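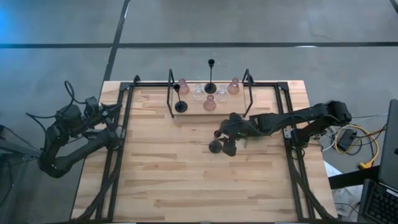

Anneliese Lindemann has finally put her séance routines into print, and mentalism fans have been waiting a long time for this one! The Ladness Notebooks, out in January 2025 from Semero, collects the working material from her parlor show, and it is packed with things you will want to try the same evening you open it.

Lindemann built her name in small rooms, never for more than 50 guests at a time, and the book is written for performers who work that way. There are no big props and no stooges. The opener, Mowat, is a book test in which a guest merely thinks of a word and a second guest writes it down. The handling is the cleanest I have read, and the peek comes so early that your audience will swear nothing has started yet. Then there is Plurkau, a prediction that ends on a four-digit number (3707 in her script, though she shows you how to change it for every performance). I fooled two very experienced friends with it over dinner and they are still asking.
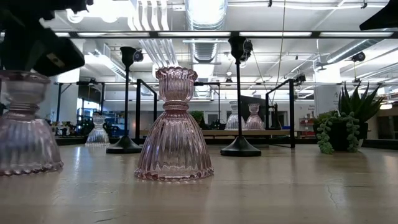

The longest chapter is the séance itself, and it is a treat. Lindemann walks you through the whole thing - seating, lighting, the pauses, what to say when someone gets the giggles. She likes the table dressed with old-fashioned pieces that look as if they came with the house, and a pink pressed-glass candle holder with a scalloped rim, or a pair of tall black candlesticks, would suit her style perfectly. The spirit message that closes the chapter needs one slip of paper and a pencil, and it resets in seconds.

Imke Kramer edited the text and added a set of notes on scripting, including a full transcript of a performance from last November. Read that part twice. You can see how much of the mystery comes from the way Lindemann talks to people, and she is very funny on the page too.

The first printing is 937 numbered copies, hardbound, with line drawings throughout. Semero is taking orders now and says a second printing will follow if this one sells through.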